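By Mehwish Rana
April
3 comments · 40 shares

Section 4: Sorting Laundry Before the First Wash

1. Read the care tag on each item. Set aside anything marked "dry clean only."
2. Empty all pockets and close zippers.

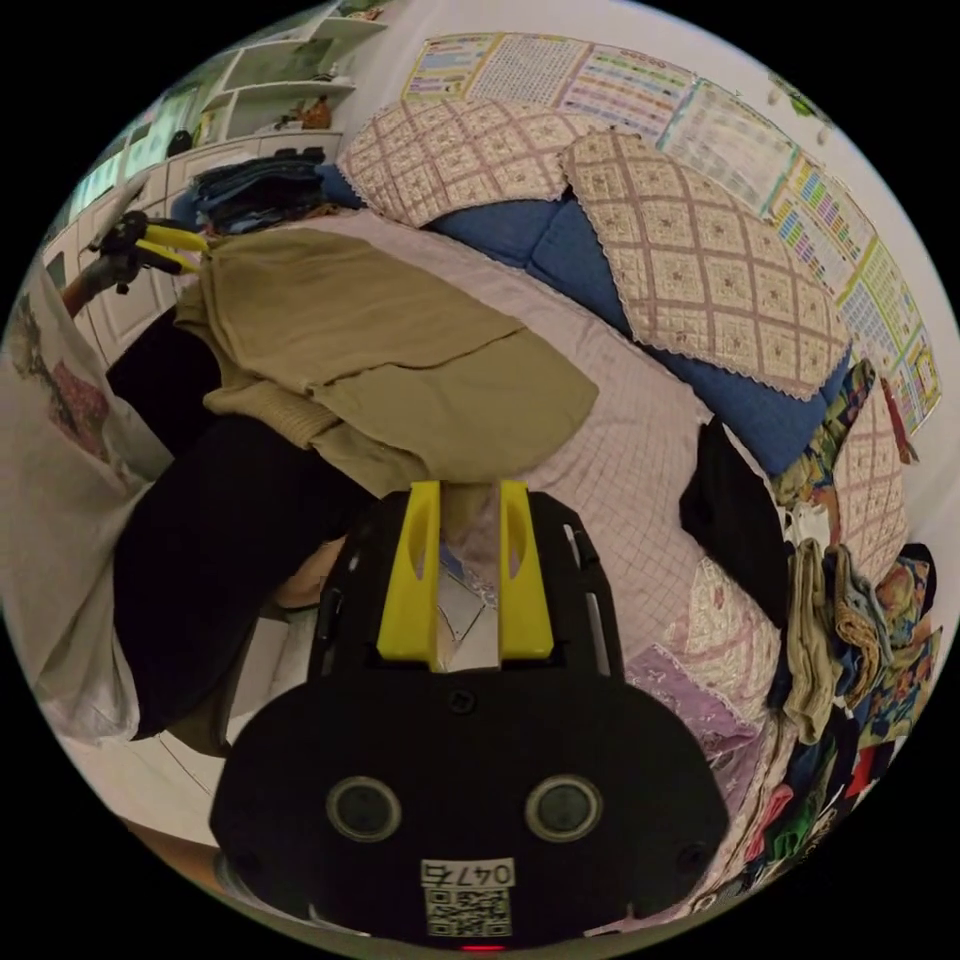
3. Separate whites, darks and bedding. Wash knits on the Delicate cycle of your Ruvent washer.

Note: New towels shed lint. Wash them alone the first two times.

4. Load the drum loosely. Leave a hand's width of space at the top.

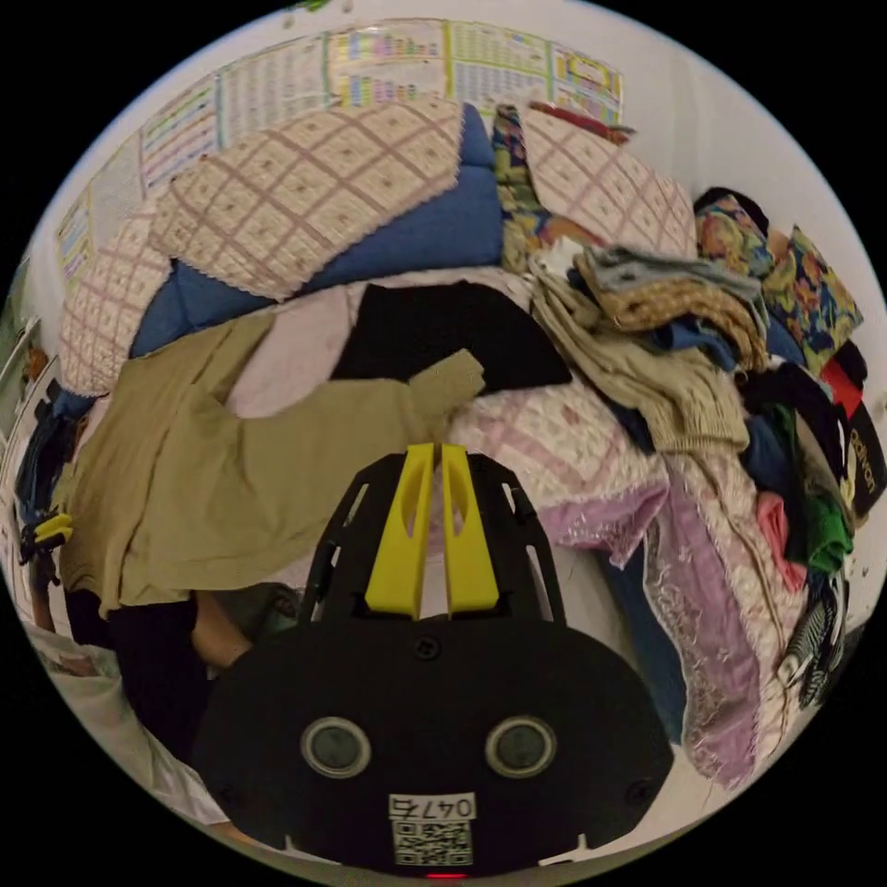
5. Add detergent to the left drawer. Do not fill past the line marked 100.
6. Close the door until it clicks, then press Start.

Caution: Do not wash items stained with gasoline, paint thinner or cooking oil. Vapors can ignite inside the drum.

If code 171 shows on the display, check the water valve and press Reset.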